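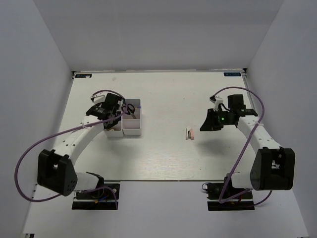
**Scissors: handles up or handles down?**

**serena_parisi**
Hello all. I am sorting my craft table this April and I have one of those white plastic organizers, two square compartments side by side, open at the top. My question is small but it makes trouble in my house. I put the scissors in with the handles up, so I can take them fast. My sister says the points will scratch the bottom and become dull, and that scissors must lie flat in a drawer. Who is right? I don't have a drawer at this table.

**wgosling**
Handles up, always. I had mine the other way for one week and I put my palm on the points when I reached for a pencil. Put a piece of felt in the bottom if you worry.

**ruden34**
I disagree a little with Wendy. Felt collects pencil dust and small thread, and then your blades are dirty. I cut a piece of cork from an old coaster and it has stayed clean for me.

**serena_parisi**
Cork I have! Thank you. But does it stay in its place? My compartment is narrow and I can't reach the bottom well with my fingers.

**ruden34**
Cut it one millimeter too big and push it down with a ruler.

**kaewsai**
I am with the sister – sorry. Fabric scissors should lie flat, closed, in a sleeve. A tall pair in a light plastic box also makes the box fall. Mine fell from the shelf with 132 pins in the other half, and I know the number because I picked up every one.

**wgosling**
@kaewsai that is a problem of the shelf, no? On a table it falls ten centimeters at most. And Serena didn't say they are for fabric.

**serena_parisi**
They are only for paper and tape. For fabric I have another pair, which stays in its case.

**kaewsai**
Ok, for paper I don't care so much. But put something heavy in the second half. I use a jar of buttons.

**serena_parisi**
I will put the glue bottles there, they are quite heavy when full. My sister has read this thread and she says one person agreed with her, so she has won.

**ruden34**
Please tell her that kaewsai has changed sides.

**kaewsai**
I did not change sides! Only for paper.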